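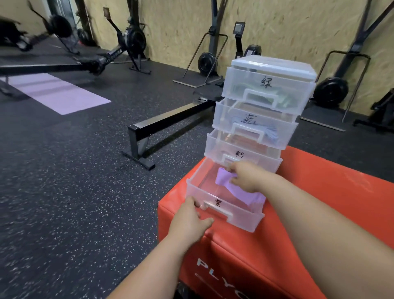
## Why does a rubber band snap back?

I love stretchy things, so let's talk about them! Rubber is made of super long, skinny bits called molecules. They're way too small to see, and most of the time they lie around in a tangle, like cooked spaghetti.

When you pull, the tangles straighten out. Let go and they scrunch up again – snap!

Try this: hold a wide rubber band against your top lip, then stretch it fast (gently, please, and away from your eyes). Feel that? It gets a tiny bit warmer. My friend Adi made me do it 19 times.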